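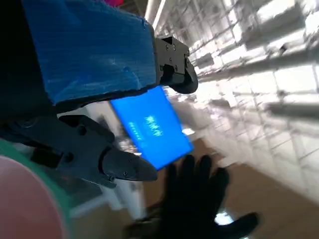

Name cards for the Brillach swap

August 27, 2023

The Brillach swap is back in the Golestani hall at the end of the month, and cards are being handed out again at the side door. Every household with a table gets one. Keep it where people can read it, either taped to the front edge or standing against a box.

Last August we had 127 items left over with no name on them. Nearly all went to the Viltport thrift store, including a good winter coat that its owner came looking for the next day. Please write your table number on a slip and pin it to anything you would want back.

Doors open for setup at 2. Tables are first come, first served, except the 3 by the ramp, which are held for people who need the space. Clothes go on the left side of the hall, kitchen things and tools on the right, books on the stage. Gloves are a good idea if you are bringing garden tools or anything with a blade. Wrap the sharp end in cardboard and tape it.

Packing up starts at 5. Whatever you brought and did not swap goes home with you, unless it is in the Arham donation bins by the coat rack. Return your card to the box at the side door on your way out.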